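Brostport Synth & Decks Board > Live Setups > running order for the warehouse night, need advice fast

ertbilgin
ok so we got offered a slot at the Brostport all nighter in April, first time playing out as a live act and not just dj-ing. 2 of us, me on drum machine and Sarita on the mixer plus a laptop. They want 83 minutes which is weird but fine. Do we write it as one long piece or split into tracks? Sound guy wants an answer tonight

seema_s
Split. Always split. If something falls over you can just skip to the next bit

lowpass_tarik
Disagree. One long piece. Nothing kills a floor like a gap while someone loads a pattern. Did that at Rodden with 600 people staring at me, never again

seema_s
who said gaps?? you can split it AND run a loop underneath. thats what loops are for

lowpass_tarik
And then the loop goes on for three minutes and everyone goes to the bar

ertbilgin
lol. ok what about tempo, we start at slow dubby stuff and Sarita wants to end on jungle. Possible without a trainwreck?

Sarla Mathur
Half time is your friend. Get the dub up to 83 bpm or so, then bring the breaks in at double over the top, kick stays where it is. Old trick. Yadav used to do it at the Fumel parties on two tape decks and a borrowed delay, sounded massive

lowpass_tarik
Yadav had a sampler by then. I was there

Sarla Mathur
Not at the first one he didnt. I carried the tape decks up the stairs

lowpass_tarik
ok first one maybe. second one definitely a sampler

ertbilgin
either way thats really useful thanks. trying it tonight. Sarita says hi and also that 83 is too slow to double. she wants 86

Sarla Mathur
Then do 86, just practice the join. Work it in rehearsal until you can both do it without looking at each other. And put the delay on a send, not on the channel — you want to pull the dub out and leave the echoes hanging over the breaks for a bar or so

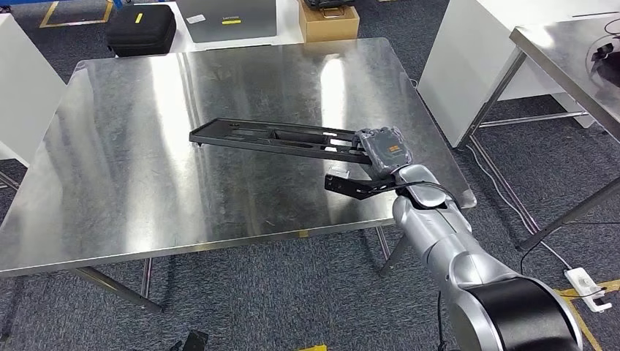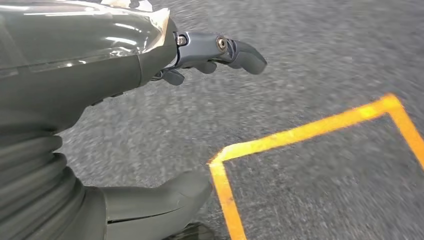
seema_s
+1 on the send. Also dont trust the monitors in there, the right one was dead last time and they swore it was fixed. Bring headphones, a spare pair if youve got one

lowpass_tarik
Agree with that at least. Also bring your own DI boxes. And label your cables, tape on both ends, its dark behind that desk and everyones are black

ertbilgin
we have 7 channels total. too many? house mixer has space but the changeover is really short

lowpass_tarik
Way too many. Submix on your own mixer, give them a stereo pair and go. Changeover done in no time

seema_s
no no no. then the sound guy cant do anything if your kick is mud. At LEAST give him the kick seperate

lowpass_tarik
In my experience he will turn the kick up til the bar shelves fall down

Sarla Mathur
Seemas right here. Stereo pair plus kick on its own. Three lines. Anyone can patch three lines. And clock the laptop off the drum machine, dont do it the other way round, if the laptop dies the drums keep going

ertbilgin
Sarita does it the other way round already and doesnt want to change it :/

seema_s
its ok either way imo, I've run off a laptop for years. turn the wifi off, close everything, done

Sarla Mathur
Years of luck. But fine, if she knows her rig leave it alone this close to a gig

ertbilgin
right. sent sound guy: stereo pair + kick, split into sections with the send delay covering the joins. he wrote back "k". guess thats a yes

lowpass_tarik
Thats the most I've ever seen him write. Still think you should do one long piece

ertbilgin
last q, do we record it? desk out or a room mic

seema_s
both if you can, desk recordings sound so dry. mix a bit of room in after. and check theres space on the card beforehand, lost a whole set that way

ertbilgin
will do. gotta go set up, will post the recording if its not terible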